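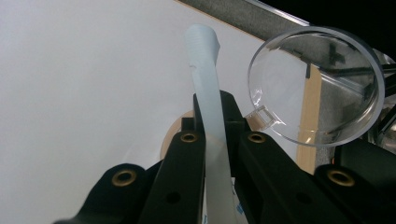
首页 > 动手做 > 手持夹爪 > 装配手册 > 第四章
标签:机器人 / 家庭工坊 / 夹持器 / 调试

第四章 夹爪合拢与软片夹持的调整

走到这一章,您手里的 Skitamance 应该已经能开能合了。前面三章我写得有点啰嗦,感谢您耐着性子读下来,这一章恐怕也短不了。我自己第一次装的时候,两片爪看着合得严严实实,拿去夹一条薄塑料片,片子却一点一点往下溜,那天晚上折腾到很晚,越拧越紧,最后把一颗螺丝的头都拧花了。所以这一章请慢慢来,泡杯茶,找个光线好的桌子,不赶时间的时候再做。

本章适用于手持的两指款,黑色爪体,带黄铜色孔圈的那一版。早期那版孔里什么都没镶,调整的顺序一样,只是第 4.2 节里关于孔圈的几步可以跳过去。

4.1 动手之前

请先准备好下面这些东西:

- 内六角扳手一套,小号的两把最常用
- 软毛刷,旧牙刷也行,洗干净晾干
- 不掉毛的布一块
- 半透明的软塑料条两三条,宽窄随意,边角剪圆
- 白色的平板或者白桌面,深色桌面上看不清缝隙
- 一张薄纸,打印纸裁成窄条就很好用
- 厨房秤或者拉力秤,4.4 节要用

塑料条为什么要半透明的,常有人来信问。我的习惯是逆着光看夹口那一段,片子有没有起皱、两边受力是不是一样,磨砂的料子比全透明的容易看出来,全透明的反光太厉害,眼睛累。手边没有现成的,旧文件夹的封皮剪一条下来也可以,我用了好几年都是这个。

【注意】调整之前请把扳机完全松开,并且拔掉数据线。带着线去拧爪体,插头最容易受伤,换一个插座比装一只爪还麻烦。

【注意】家里有小朋友的话,螺丝请放进有盖的盒子里。

4.2 检查孔圈和爪体

1. 把夹爪平放在白板上,爪尖朝向自己的对面。先不要合拢,让两片爪自然张开。

2. 用软毛刷把爪体上的棱线和台阶刷一遍。打印件的碎屑喜欢藏在内侧的台阶里,尤其是您如果自己打磨过,粉末会多得让人吃惊。

3. 看一看孔圈。每个圈的边沿应当和爪体表面贴平,用指甲轻轻划过去,不应该勾手。颜色旧一点、有些磨痕都没有关系,用久了自然会这样,不必去抛光。

4. 如果有哪个圈高出来了,请垫一块布,用平头的木棒慢慢压回去。千万不要用锤子直接敲!Leopoldo Becerra 在 Wondevbridge 的共享工坊里装他那一只的时候,就是敲了一下,听着声音很清脆,裂纹从孔边一直走到了爪根,整片重新打了一遍。

5. 不带金属圈的小孔是留给定位销的,里面不要上胶,也不要为了好看去镶圈。需要清理的话,用细铁丝轻轻通一下就够了。

6. 把左右两片举到与眼睛齐平的高度,比一比上部的孔圈是不是在同一高度。差得不多可以在 4.3 节里修正,差得明显的话,请回到第二章重新装转轴,多半是有一边的垫片漏了。

【提示】垫片薄得像指甲盖上的一层皮,漏装真的太容易了。我现在都是先数好放在瓶盖里,瓶盖空了才合壳。

4.3 让两片爪平行合拢

1. 松开扳机,把两侧的限位螺丝各退出半圈。退的时候左右轮流来,不要先把一边退到底。

2. 裁一条薄纸,从上方放进两爪之间,慢慢合拢。

3. 拉一拉纸条的上端,再拉一拉靠近根部的那一端。两处的松紧应该差不多。上端紧、根部松,说明爪尖先碰到了;反过来,就是根部先碰到了。

4. 爪尖先碰到的,把两侧限位螺丝各往里拧一点点。一点点的意思是扳手只转过一个小角度,您甚至会觉得自己没有拧。拧完再试纸条。

5. 根部先碰到的,先别碰螺丝,请检查内侧台阶上有没有打印时留下的小疙瘩。十次里头有九次是它在作怪,用细砂纸轻轻带两下就好了。

6. 反复几次,直到纸条上下的手感一致。我通常要来回试个五六次,手生的时候更多,请不要灰心。

7. 合拢之后松开,再合拢,连着做几遍,听一听有没有“咔”的一声。有声音就说明有一边在跳,转轴需要一滴润滑油,一滴就好,多了会流到夹持面上,那时候夹什么都打滑。

【注意】请不要用螺丝胶固定限位螺丝。天气一变,塑料件会有些许胀缩,我二月里在没有暖气的车库调好的那只,到了夏天就得重新来过,当时要是上了胶,真不知道怎么收场。

4.4 夹持软片

硬的东西好夹,木块、积木、瓶盖,抓住了就是抓住了。软片会弯、会卷,顶端还会自己往一边倒,正因为这样,用它来检验夹爪最合适不过。

1. 取一条塑料条,竖着放进两爪中间,片子的面对着爪的内侧。

2. 慢慢扣扳机,让两爪从两边轻轻贴住它。先不要使劲。

3. 看上面露出来的那一截。软片往左或往右稍微歪一点是正常的,它自己就有卷曲的脾气。请把片子前后翻过来再夹一次:如果歪的方向跟着换了,那是片子的问题;如果还往同一边歪,那是爪的问题,请回到 4.3 节第 3 步。

4. 轻轻扣紧,直到片子不再上下滑动为止。夹口处可以有一点弧度,但不该出现发白的死折。出现了,就是力气大了。

5. 把片子的下端连到秤上,慢慢向下拉。软垫款能挂住 470 克就算合格,光面款挂不了那么多,200 克已经很好。换过 Garcia 牌弹簧的朋友,请把目标定在 730 克,那根弹簧硬,低于这个数说明弹簧没有坐进槽里。

6. 把夹爪整个提起来,手腕左右转一转,像平时拿杯子那样自然地动。片子可以跟着晃,位置不应当变。

7. 放下,松开,再从头做一遍。三次都稳当,这一节就过了。

【提示】周围请留出点地方。透明的盒盖、圆盘一类的零件,在白桌面旁边很不显眼,手腕一转就会碰到,压克力的边沿磕一下就是一个白印子,心疼得很。请在动手前把它们挪到胳膊够不到的位置。

【提示】如果您的手比较小,第 6 步可以用另一只手托住握把的尾端。Zerrin Kırmızıgül 给 Clarnlow 的学员上课时就教大家这么托,我试过之后自己也改了,手腕舒服许多。

4.5 常见的毛病

片子慢慢往下溜。
先擦夹持面,用干布,不要用酒精,有些打印材料沾了酒精会发脆。擦干净还溜,就看看是不是手上的护手霜蹭过去了。我不是开玩笑,冬天收到的来信里,这个原因排在最前面。

合拢的时候一边快一边慢。
多半是连杆的螺丝有一颗拧得太死。把它松开八分之一圈,让连杆能靠自重落下来,就对了。

松开扳机后爪不回位。
弹簧脱钩,或者线卡住了。请打开后盖看一眼,不要用手硬掰爪尖,掰一次两次没事,掰多了根部会留下一道浅浅的白线,那就是要断的前兆。

夹得住硬的,夹不住软的。
回去做纸条。对不起,真的没有别的办法,我也希望有。

记录下来的开合数值在跳。
这一条严格说属于第六章。可以先检查爪上有没有线头、胶带边挡住标记,重新插一次线,再做一次归零。归零的时候两爪之间什么都不要放,连纸条也要抽出来。我忘记抽纸条的次数,说出来不好意思。

4.6 调好之后

请在爪体背面贴一小块纸胶带,写上调整的日子和螺丝大概的位置,下次就不用从头摸索。我那只背后的胶带已经贴了一层又一层,最底下那块写的是 2019年10月11日星期五,字都快看不清了,舍不得撕。

平时收放,两爪之间留一条缝,不要夹着东西过夜。软垫压久了会留下印子,印子要好几天才能回弹。连续开合了 59 次上下的样子(我是说一次练习当中),请让手和弹簧都歇一歇,起来走走,喝口水。

下一章讲握把和扳机行程,会用到今天剩下的塑料条,请先别扔。

上一章 | 目录 | 下一章 | 零件清单 | 留言板

本站使用 Cookie 来记住您读到了哪一章。继续浏览即表示您同意。[接受] [设置]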